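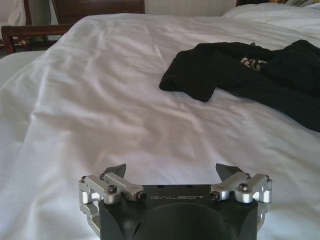 ### 4. Swatching habits and what they did to our sleeves

I should say at the start of this section that I'm a terrible swatcher. I cast on straight away, I always have, and half the reason I wanted to look at gauge in the first place was a jumper that came out big enough for two of me. So when our knitters told me they'd skipped the swatch, I was hardly in a position to tut at them.

We asked 33 hand knitters from the Grutwood and Plerkholm groups to make the same plain sleeve in the same DK wool (Storel, undyed, bought in one batch in May so the dye lot couldn't muddle things). They all had the same written pattern and used their own needles. Of these, 15 washed and blocked a swatch before casting on, and the rest either measured it straight off the needles or didn't bother with one at all.

The washed group did better, which won't surprise anyone who has ever pulled a finished cardigan out of the sink and felt their heart drop! What I hadn't expected was where the trouble turned up. Stitch gauge was fairly well behaved across the board. Row gauge was all over the place, and in a sleeve that's what gets you, as the increases are spaced by rows and the whole thing creeps towards your knuckles. Figure 3 plots cuff-to-underarm length for both groups, and you can see how much wider the spread is for the unwashed lot.

**Figure 3.** Finished sleeve length after blocking, by swatching habit. Each dot is one sleeve.

We left four sleeves out of the row count (but kept them in the length figures) where the fabric had felted a bit and I couldn't read the rows with any confidence. I tried a bright lamp and a darning needle and still got a different answer each time.

Needle material muddied things too. Several knitters swapped from metal to bamboo between swatch and sleeve, mostly because the good needles were stuck in another project (I've done it myself, often), and we only found out from the diaries afterwards. Turcotte gauge rulers were handed out to both groups so at least the measuring was done the same way, though a few people went back to their own tape measures and I can't say I blame them, the rulers are fiddly on a curved edge.

I'd be careful about stretching any of this to superwash yarns, which grow in the wash in a way our Storel wool doesn't. Cotton is another matter again, and we come back to it in Section 5.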